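Workshop tips: budgeting for a hand-held gripper bench

Planning a bench for recording household tasks with hand-held grippers usually begins with the grippers and ends there. The grippers are the easy line. Most overruns come from the furniture, the power and the cable runs, so price those first.

1. Fix the task list before asking for quotes

Write down the objects to be handled and their largest dimension when open or unfolded. A desk lamp with an adjustable head needs more clearance than its base suggests. Our list for the Lasham bench was lamps, power strips, small boxes and kitchen containers. That list set the table size, the table size set the stand spacing, and the stand spacing set the cable lengths. Quoting in any other order means quoting twice.

2. Table and surface

Allow for one table per operator and do not share. We compared a height-adjustable bench from Naltura at $1037 with a plain fixed table at $533. The fixed table was adequate. Spend the difference on surface coverings and spare fingers. A matte finish is worth specifying in writing, as gloss reflects overhead lights into the cameras. 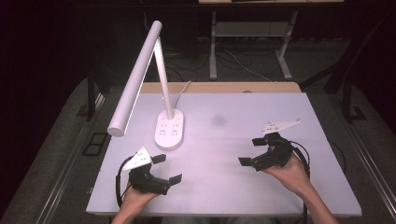 Cable routing should be its own line in the budget. Suppliers tend to quote the tool and leave the lead as an afterthought, and a short lead limits reach well before the operator's arm does. With two tethered grippers, plan for one lead down each side of the table, left tool to the left and right tool to the right, so that neither crosses the lamp or whatever else is being handled. Add the lamp's own cord to the drawing and send it to the far edge. Anything left over goes in a tray under the table and off the floor. Tangled cable on carpet is slow to trace when a connection drops out.

Marker plates belong in the spares order too. They sit on top of the tool, where they get knocked. Brotell charges $54 for a pair. Buy two pairs at the outset, keep one sealed, and label the storage bag with the pattern numbers.

3. Power

Count outlets on paper, then add a third again. Keep task objects and bench power as separate items in the asset register even when they are the same model. A power strip bought as something to be handled will otherwise be borrowed for a charger within a week, and the task is then short an object. 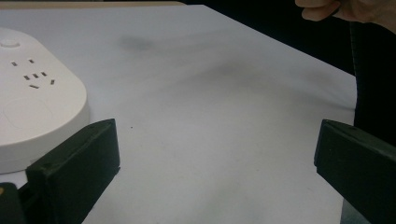 Grip width is the specification to check before signing anything. Ask for the maximum opening in millimetres, measured between the inner faces at the tip, and compare it with the thickness as well as the width of each object. A thick power strip with rounded edges gives flat fingers less to hold than a square box of the same size. If half the task list is rounded, budget for a second set of fingers with a softer facing. Macapagal quoted us $76 per set.

4. Consumables

White surfaces show grey smudges early. Include replacement coverings in the operating budget and leave them out of the capital request, or the second order will need a fresh approval. Order wipes, cable ties and spare finger screws at the same time.

5. Timing

Place the furniture order first and the gripper order second. If your budget year closes in June, get the freight charge in writing before then, as it is often invoiced separately.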